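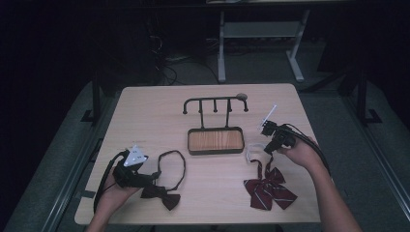
Hand-held gripper demos: does a bigger set beat a cleaner one?

Posted by Jelle Prins, 20 June 2025

We are training a policy to hang bow ties on a small metal stand. All of our demonstrations come from hand-held grippers, one per hand, with a tracking marker on each. The first set had 1,000 episodes. We then added more from a second operator and got to 1,390. Same network, same training schedule, same test table.

The policy trained on 1,390 does worse. It picks up the tie fine, but it hesitates over the stand and often lets go before the strap is over a hook. I expected more data to help, or at least not hurt. Has anyone else seen this? I would like to know before I throw out a month of work.

Griet Verbeke

Yes, we had this at Posholm with straps and lanyards. Check how each operator handles the strap. If one person opens the loop first and the other goes straight to the hook with whatever shape the strap has, you have two strategies for the same starting view. A policy that averages them will hover and then do neither.

Replay 20 or 30 episodes from each operator and look only at the part between pickup and release. Look at where the jaws take hold as well. Gripping at the bow and gripping at the strap are different tasks from the policy's side, even if the tie ends up on the same hook.

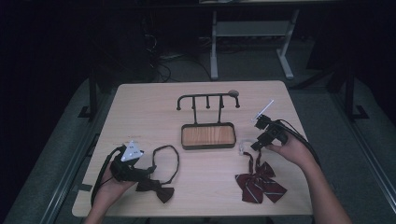
Bow tie task, black tie in the left gripper, striped one still on the table.

When we sorted ours we kept 1,104 episodes that followed one written procedure and dropped the rest. The result was better than the full set on every strap type we tested - not by a huge margin on the stiff ones, but clearly on the thin ones. I would not delete anything. Put a strategy label on each episode and train with and without.

One more thing, compare the tracking between the two operators. A constant offset in one person's sessions looks a lot like early release.

Marijke Van der Linden

Try a longer action horizon. Worked for me.

Fenna Van der Linden

Agree with Griet on labels. I would also ask how many test trials you ran. With ten per policy the difference you describe could be noise. We run at least 50, and we mark the starting position of each tie so both policies get the same layouts.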